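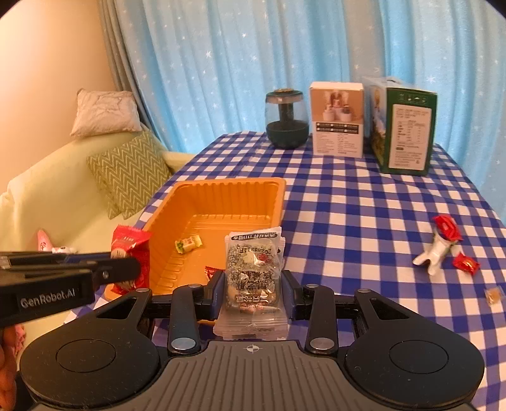

Gikitico and the Teuber Textile Mill

We had one free day between Harel and the coast last May, and we spent it in Gikitico. Most people pass the town on the highway and don't stop. We had passed it twice ourselves on earlier trips. What got us to pull off this time was a flyer in the motel lobby in Harel for the Teuber Mill, a woolen mill that closed as a business and reopened as a museum with the machines still in place.

The drive from Harel takes longer than the map suggests. The river road is narrow, and there was one-way traffic at the bridge below Flerar, where we sat through the light three times. If you are going in the morning, take the upper road through the orchards. It is a few miles longer but it moves.

Parking at the mill is free. The lot is across the street and it is small, so on a busy day you may end up down by the ball field. The walk from there is flat and has a sidewalk the whole way. Admission was $13 each when we went, cash or card, and that included the guided tour. You can go through by yourself, but the machines only run when a guide is on the floor.

Our guide was Jana Brandes. She grew up in Gikitico and worked in the office at the mill for its last few years. There were only four of us on the tour, so it was easy to ask questions, and she was in no hurry.

The tour starts on the top floor and works down, the same direction the wool traveled. Raw fleece came up by hoist, was sorted and picked on the third floor, carded and spun on the second, and woven at street level, where the floor could carry the weight of the looms. The washing and dyeing were done in a separate stone building next to the river. That building is not open yet. You can look in through the door at the vats, and there is a panel with a map of where the water came in and went out.

I knew almost nothing about carding before this. The machine is a set of large drums covered in fine wire teeth, and the wool passes from one to the next until the fibers lie more or less the same way. Jana fed a handful in at one end and we walked along beside it to the other, where it came off as a thin sheet you could see light through. She let us each take a piece home. Mine is in the glove compartment.

The weaving room is the part people come for. There were 17 looms in the mill at its peak and five are left, two of them in working order. She ran one for a few minutes. It is very loud. They hand out foam earplugs at the door and you should take them, even if you think you won't need them. The floor shakes enough that you feel it in your knees. A full shift in that room was ten hours, and at one time the mill had 385 people on the payroll in a town that was not much bigger than it is now.

The payroll books are in a glass case near the exit, open to different pages. I spent longer on those than on anything else. Each line has a name, the hours, the rate, and what was taken out for rent if the family lived in company housing. Some weeks the rent took more than half. There are a few notes in the margins in different handwriting, mostly about machines that were down and who had been sent home. One page lists three people with the same last name, one after another, at three different rates.

My husband preferred the engine room. The mill ran on water power first and then on steam, and the big flywheel is still in its pit at the back of the building. It doesn't turn. There is a platform with a railing so you can look down on it, and a short film runs on a loop on the wall. The film is nine minutes and the sound is low, so stand close.

A few practical notes, for anyone thinking of going.

The stairs are the original ones and they are steep. There is an elevator, but it is a freight elevator and a staff member has to run it, so call ahead if you need it. The top floor gets warm even in spring. There is no café. The gift shop sells blankets and scarves made on the premises, along with postcards and yarn, and the prices on the blankets are high. We bought yarn for my sister. Restrooms are on the ground floor only.

Plan on two hours with the tour. We stayed closer to three.

For lunch we walked over to the main street, which has a diner and a bakery. The diner was closed for the afternoon by the time we got there, so it was the bakery. The ham sandwich was fine and the rhubarb cake was very good. There are two tables inside and a bench out front. We took the bench.

After lunch we walked the path along the millrace. It starts behind the dye house and follows the water upstream to the old dam, then loops back past the company houses. Most of those are lived in and look well kept — please stay on the path there, as the front steps come right down to it. The sign at the start gives the climb to the overlook as 457 steps. We skipped the overlook because it had started to rain, and I am sorry we did. A couple who came down while we were under the trees said you can see all the way to Flerar from the top.

We were back on the road by four and reached the coast after dark. If I did it again I would spend the night in Gikitico and do the overlook in the morning. There is one inn, across from the church, and a campground a little way upriver that takes trailers up to a certain length. We didn't look at either one, so I can't say what they are like.

The mill is closed in winter and opens again in spring. Tours leave on the hour, with a break at noon. Groups should book in advance, and school groups get the mornings. Jana told us they hope to have the dye house ready for visitors within a couple of seasons, depending on the roof.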